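August, bench notes, silicone again

Third batch of the Plukby lids today and I finally have something I'd let another human put on a jar. Writing this up now while my hands are still tacky, because last time I left it until after lunch and forgot which cup had the extra pigment in it (it was the one I threw out, naturally).

Where we were: batch one never cured at the rim. Batch two cured fine but tore when I pulled it off the core, right at the thin spot where the lip turns under. Jonatan Strömberg thought the tear was a mixing problem. I thought it was the mold. We were both a bit right, I think — there were streaks in the torn edge, and the lip on the old core was also way too sharp.

So, new core. I took the old one over to the sander and rounded the undercut by hand, 200 grit first and then the finer stuff until I got bored. Wiped it down, two light coats of release, let the first one flash off properly before the second. I used to skip that and just blast it on, and you get those little fisheyes all over the top face.

Mix was 181 grams total for the whole tray, part A and part B by weight, one small drop of the red. I stirred slow for 3 minutes by the clock on the wall, scraped the sides, poured into a clean cup and stirred again. The second cup matters! All the gunk that never gets mixed lives in the corners of the first one, and I'm pretty sure that's what bit me at the rim in batch one.

Degassed in the Pekitz pot. It foamed up nearly to the top of the cup and I had to bleed air back in twice, so next time use the taller cup, please, whoever reads this. Once it collapsed I gave it a bit longer and then poured from high up in a thin string into the lowest corner of each cavity. Very relaxing part of the job. I'd do only this if they let me.
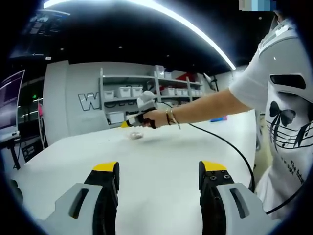

Small pinkish piece on the white table, sitting low and round.

Demold was easy this time. A puff of air at the lip, thumb around the edge, off. I stretched four of them over the test jar and left them on through coffee, and no splits. The one from the back left cavity has a bubble on the inside of the top, harmless but ugly, so that goes in the cut-up pile for hardness checks.

Color is still too strong for what the Flodov people asked for. They want "barely there" and sent over a paint chip, which is no help with something you can see through. I'll try dipping a toothpick in the pigment in place of the drop. If that's too weak I'll make a thinned-down master in plain part A and dose from that by weight, like I should've done from the start.

Stock: one open jug of part B left, with 700 grams in it by the scale. Enough for this week's pours if I don't ruin any. I asked for more from Vishwakarma this morning and haven't heard back.

To do:

- toothpick batch, same core, same release
- shim the tray, the back left corner still sits low
- label the cups BEFORE mixing
- ask Jonatan where the good calipers went
- check the lids left on the test jar again tomorrow morning, look at the lip for whitening

Oh, and the vacuum pump oil looks like milky tea. Changing it before I touch anything else.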